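Home Browse Needlework Garments Contributors Search

Drumby tuck

The Drumby tuck is a horizontal fold sewn into a garment above the hem so that the garment can be lengthened later. It is used chiefly in home dressmaking for children's skirts, frocks and trousers, and belongs to the wider family of growth tucks. It differs from the plain growth tuck in that the fold is placed on the inside of the garment and held by two rows of stitching, the upper row in a long stitch that can be drawn out in one pull and the lower row in a short running stitch that serves as a guide for the new hem line.

Name

The tuck takes its name from Drumby, a village with a long-standing sewing school, where it was taught to pupils in their second year. Older pattern sheets call it the "inside let-down" or the "double let-down". In Pokcombe, the nearest market town, dressmakers knew it as the "school fold", and the term is still met with there. The spelling "Drumbie tuck" appears on a few printed patterns and is regarded as an error.

History

Growth tucks of one kind or another are found in children's clothing over a very wide area, and no single origin has been proposed for them. The Drumby form is first recorded in the exercise books of the sewing school, which show it worked on calico samples before pupils were allowed to attempt it on a finished skirt. Nadhirah Pillai, who catalogued the school's surviving work, listed 1,387 samples and garments, of which 260 contain the tuck in some form. Most are samples. The garments are mainly pinafores and gathered skirts in cotton, with a smaller number of trousers in wool mixtures.

The tuck passed into printed patterns through the Hutsuliak pattern house, which included it as an optional step in its range for children. The Hutsuliak instructions simplified the method by leaving out the lower row of stitching. Kamarul Siregar has argued that this omission accounts for the tuck's poor reputation among later home sewers, as a fold without the guide row tends to drop unevenly once the upper row is removed. Ming-te Yen disagrees and holds that the uneven drop is caused by cutting the skirt panels off the straight grain, a fault that the guide row only hides. The question has not been settled.

Use of the tuck declined as ready-made children's clothing became cheaper. It has returned in a modest way among people who sew at home and wish to get more than one season from a length of cloth.

Construction

The depth of the tuck is decided before cutting. A finished fold of 35 mm takes up 70 mm of cloth, and this amount is added to the length of the panel. Deeper folds are possible in light cottons; in the school's books the largest allowance is 80 mm, used on a christening petticoat.

The side seams are sewn and pressed open first. The fold line is marked on the wrong side with chalk or tacking thread, parallel to the hem edge. The cloth is folded towards the inside, pinned at the seams, and then pinned between them. The upper row is worked through both layers with a long stitch and a slightly loosened tension. The lower row is worked through the outer layer only, close to the bottom of the fold, in a thread that matches the cloth. The fold is pressed downwards - pressing it upwards leaves a ridge on the right side - and the hem is finished last.

On trousers the tuck is made separately in each leg and is usually shallower. It is seldom used on cloth with a strong border print, where the fold would break the pattern.

Letting down

To lengthen the garment, the long stitches are cut at one seam and the thread is drawn out. The fold is opened and pressed from the wrong side with a damp cloth. A crease line often remains, particularly on dark cottons that have been washed many times. Several methods of dealing with it are described:

Braid, ribbon or rickrack may be sewn over the line. The school's pupils commonly used bias tape cut from the same cloth.

A row of decorative stitching may be worked along it.

White vinegar diluted with water may be dabbed on the crease before pressing. Melati Sutanto's handbook on remaking clothes advises trying this on a seam allowance first, as some dyes are affected.

Faded cloth presents a separate difficulty. The part hidden in the fold keeps its original colour, and the resulting band can be quite distinct. The inside position of the Drumby tuck makes no difference in this respect.

Variants

The Kemik tuck is a double version, with two shallow folds one above the other, allowing the garment to be let down twice. It needs a full skirt and a light cloth, as the two folds together make the lower part of the garment heavy. The Pokcombe tuck is hidden beneath a waistband or yoke instead of lying near the hem, and leaves no crease where it can be seen. Some writers treat it as a different technique altogether - it cannot be let down without unpicking the band.

A form for adult garments, in which the tuck is placed at the front waist of a skirt and released to give extra room, was described by Mawuli Wumbei. It has not been widely taken up.

See also

Growth tuck; False hem; Let-down hem; Bias facing; Pinafore

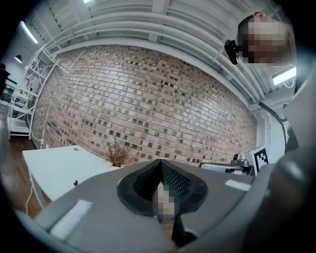
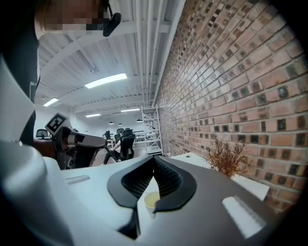 Second picture: a small clear plastic cup of pale yellow liquid on a white desk, between the finger pads of a gripper.

Reader comments

Petra_sews: My grandmother did these on all our school skirts and we hated the line it left. Rickrack every time. I had a navy skirt with three rows by the end.

Tomasz L.: Should the article mention knits? I tried it on jersey and the long row popped the first time my daughter sat down.

oldthimble: In reply to Tomasz, a narrow zigzag for the upper row will give a little. Takes longer to pull out though.

Hemline Jo: Used the Construction section for a pinafore and finished it on 21st October. Pressing downwards does help. Is there anywhere the Kemik version is set out in full?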